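The Jotlow Chain Story Is Finished, and It's a Good One
January | by the newsletter editor | 3 min read
14 comments | 31 shares

We did it! The last line of the Jotlow chain story went in on Thursday night, a little before eleven, and I stayed up far too late reading the whole thing from the top. It runs to 238 entries. If you missed the start of this, the rules were simple: each person added one passage of no more than 100 words, you couldn't go twice in a row, and you had to pick up exactly where the last writer stopped (even if they stopped in the middle of a sentence, and plenty of you did, you monsters).

I had a rough idea in my head of where it would go after the opening passage, which had a ferry pilot named Keno carrying a sealed letter across the bay to the island of Ilden. I was wrong by entry four. By entry nine the letter was blank, the ferry had a stowaway, and somebody had given the island a second lighthouse that only shows up on odd-numbered nights. I loved that lighthouse. It came and went for the rest of the story and I think at least a dozen of you must have been keeping track of the date for it, since it never once appeared on the wrong night.

The middle stretch is the part I keep going back to. There's a long run set in the archive under the harbor office, where Keno finds all the letters that were never delivered, and it's so quiet and so patient that I forgot it was written by strangers passing a sentence back and forth over lunch breaks. Then the goat shows up. I won't spoil the goat for anyone who hasn't read that far.

A few of you wrote in to ask whether the two kitchen chapters were by the same person. They weren't! One writer began the supper at the pilot's house, and five others kept it going, and the voice hardly wobbles.
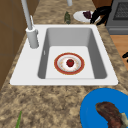
Now for the next bit of news, and I've been sitting on it for two weeks. Aravena Audio is going to record the story. The whole thing, goat included, with one reader for the narration and a second for the letters. They've asked us to tidy up the continuity first (the stowaway has three different names, and the harbor office moves across town somewhere after the storm), so there'll be a shared draft open to all contributors until the end of the month. Please stick to fixes. If you want to rewrite your own passage, you can, as long as it still joins up at both ends.

The recording will be a free download for everyone on this list. There will also be a small paperback, 400 copies to begin with, with every contributor credited in the back under whatever name you posted with. If yours was a keyboard smash, now's the time to tell me what you'd like printed.

And yes, there will be another chain story in spring. Longer passages this time, probably, and I'm taking suggestions for a first line. Send as many as you like to the usual address and put "first line" in the subject so I can find them.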